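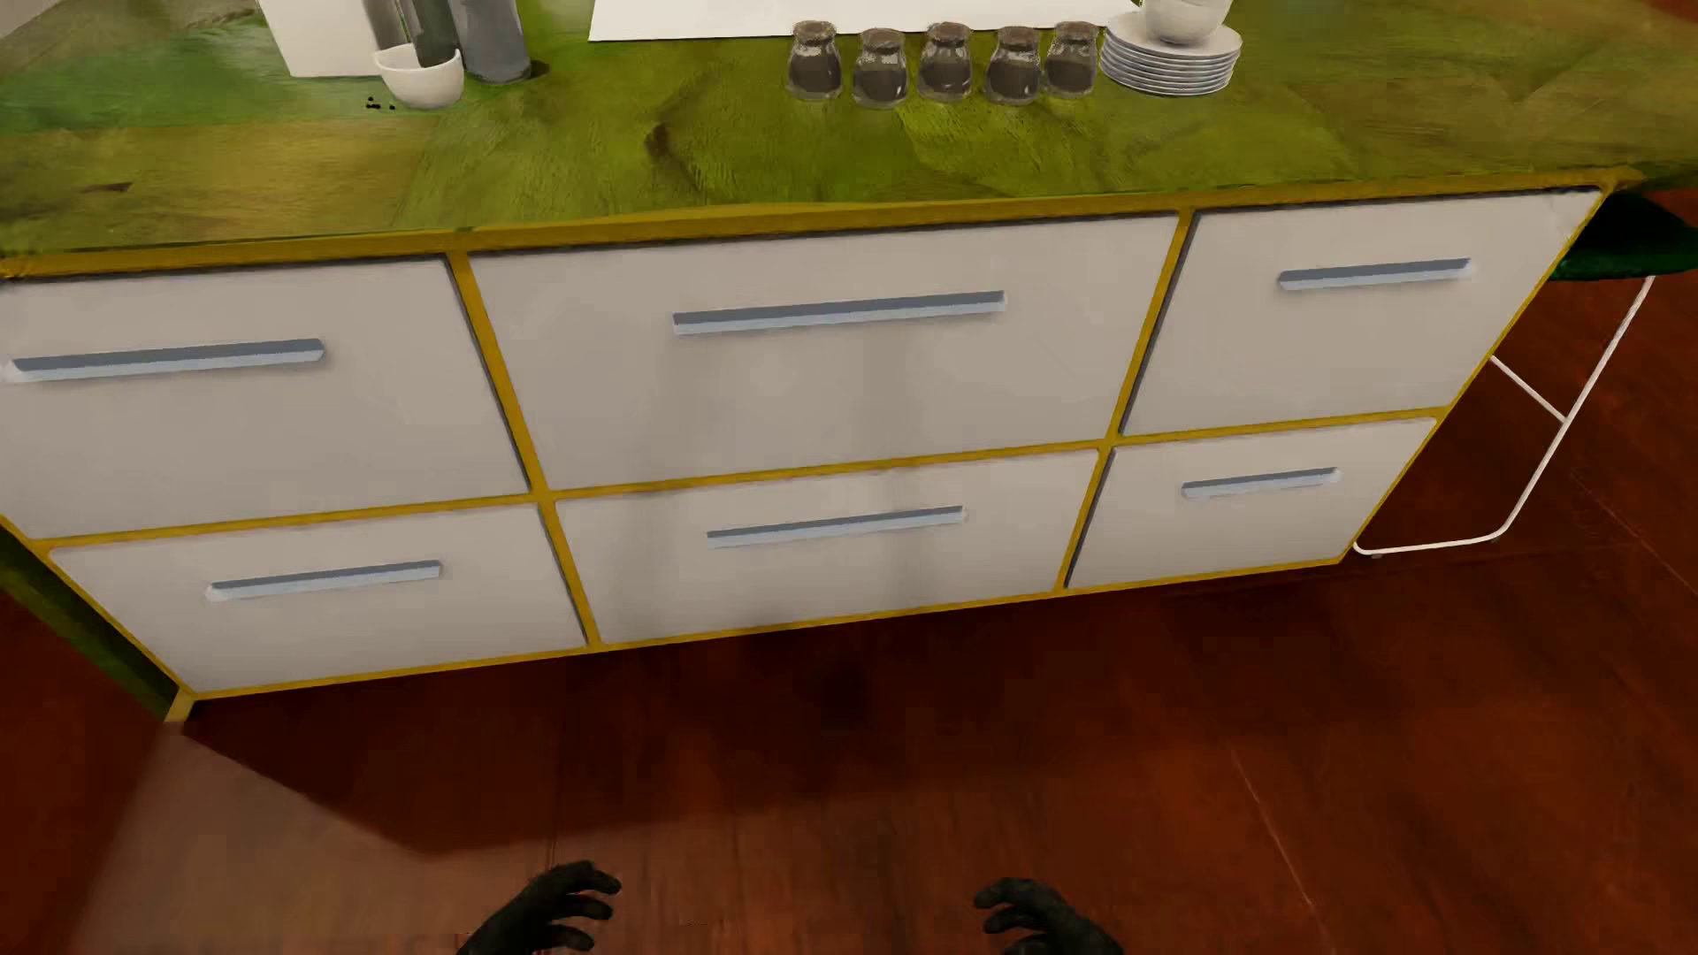
Groruvell Observatory – Small Bodies and Occultations Group

Home Research Instruments Reports People Contact

6 min read

Progress report to the Biltness Fund: occultation timing of main-belt asteroids, second reporting period

Prepared by Refilwe Nel, project lead

1. Purpose of the grant

The grant pays for a portable network of small telescopes used to time stellar occultations by main-belt asteroids. When an asteroid passes in front of a star, the star's light drops out for a few seconds. Stations spread across the shadow path each record a slightly different start and end time, and those times give the outline of the asteroid along the line of sight. This report covers the work up to the end of June.

2. Station build

The proposal called for six stations. All six are built and have passed acceptance testing at the Kasprzak site. Each has a telescope, a video-rate detector, a GPS time receiver and a battery pack. Timing was checked by recording a pulsed light source driven from a separate clock. Five stations met the timing requirement on the first test. Station 4 showed a drift that was traced to a faulty cable between the receiver and the recording computer. The cable was replaced and the station met the requirement on retest.

Battery life in cold conditions remains shorter than planned. At the lowest temperatures met this winter, the packs ran for a little more than half the design time. Insulated covers have been made for all stations and will be used from the next campaign on. If they do not bring the packs up to the design figure, we will ask to move part of the travel line to spare batteries.

3. Observations

The group attempted 52 events in the period. An attempt is counted when at least two stations were set up and recording at the predicted time. Cloud accounted for most of the losses. Two events were lost to operator error, in both cases a wrong target field, and the setup checklist now includes a printed finder chart at two scales.

Usable light curves so far number 307, counting all stations, the target star runs and the comparison runs used to measure detector noise. Raw files are copied to the Groruvell archive the morning after each event and are not removed from the field computers until the copy has been checked.

The best result came from a multi-station event in May, with positive detections at five stations and a clean miss at the sixth, just outside the northern limit. The miss is useful as it sets a firm edge to the outline. The fitted profile is clearly longer in one direction than the other, in line with the body's known brightness variation. The fit has not yet been reviewed outside the group and we ask that it not be quoted.

4. Data reduction

Rodica Sima has finished the first working version of Zendar, the reduction code described in the proposal. It reads the video files, measures the target and comparison stars, and fits the disappearance and reappearance times with their uncertainties. It now handles the full set of light curves without manual steps, apart from those where the target and a neighbouring star are blended. Those are still done by hand, at a cost of roughly 50 minutes each.

Work on blended stars is behind schedule. The first method tried gave timing errors that grew with seeing, and it was dropped in April. A second method is being tested on artificial light curves. Release of the code is moved back by one reporting period.

5. Spending

Spending is within budget on equipment and staff. Travel is underspent, mainly on account of cancelled trips in poor weather. Freight came in over the estimate after the carrier reclassified the battery packs, and the difference has been met from the observatory's own funds.

6. Next period

Field campaigns will continue from Kasprzak, with priority given to events involving brighter stars and bodies with poorly known sizes. We plan to submit the May profile to a journal once the blended-star work has settled the error budget. A second operator will be trained for each station. No change to the scope of the grant is requested.

Comments

tassie_dob: Did you try lithium iron packs for the cold nights? Mine sag badly under about minus five unless they're kept in a padded box.

R. Nel: Ours are lithium iron. The padded box is more or less what the new covers are.

Marg in the hills: Will the code run on older video formats? We have a club archive going back years.

R. Sima: AVI yes, tape transfers only if the time stamps are burned into each field. Email me through the contact page.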